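Purkstead Workshop Opens Its Sorting Bench to Gripper Makers, and Shares What It Has Learned So Far

PURKSTEAD, 12 July 2024. Pretamar, the small automation workshop on the old mill side of Purkstead, is very pleased to share the first results of its sorting bench, a side-by-side tryout of two grippers that has kept the whole shop busy (and, we'll admit, arguing cheerfully over lunch) since last November.

The two grippers come from firms our longtime customers will know well. Ternureck sent us its soft-fingered model, and Leiva sent a flat two-jaw parallel gripper with swappable pads. Both were mounted on the same arm, run from the same controller and given the same job, picking up everyday litter and moving it from one bin to another. Between them they have now made 1095 logged picks, every one of them reviewed by a person afterward.

"People ask why we don't test with nice clean blocks," said Milagros Olivares, who runs the bench. "Well, our customers don't throw away blocks! They throw away wrappers and half-finished drinks, and those lean and slide and hide behind each other, so that's what we wanted on the table."

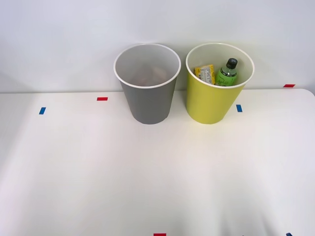
Page last changed: 12 July 2024

A gray bin and a yellow one share the bench, and in the yellow one a snack package and a green-labeled drink bottle rest against the inner wall, the bottle's dark green cap coming up just past the white rim. Short strips of red and blue tape on the tabletop serve as position markers, which lets us go back to the same layout whenever we change grippers.

So how did they do? The Leiva gripper was the quicker of the pair on bottles, and it was especially good at taking hold of a cap from straight above. The Ternureck fingers were slower but much kinder to thin wrappers, and they coped better when an item was lying against the side of a bin. Both had trouble with crumpled paper, and we have passed our notes along to both makers, who have been wonderfully patient with our many phone calls.

We also tried each gripper with the camera in a fixed spot and again with it mounted on the wrist. The fixed view was easier to set up and easier to live with from day to day, while the wrist view helped with anything sitting deep in a bin. We'd like to spend more time on that question before we recommend one over the other.

The next stage will bring in a set of 70 household items, many of them kindly suggested by our neighbors here in Purkstead, along with a second controller. Gripper makers who would like a turn on the bench are warmly invited to write to Milagros Olivares at the Pretamar front office. Please tell us the weight of your gripper, its widest opening and the kind of mounting plate it needs.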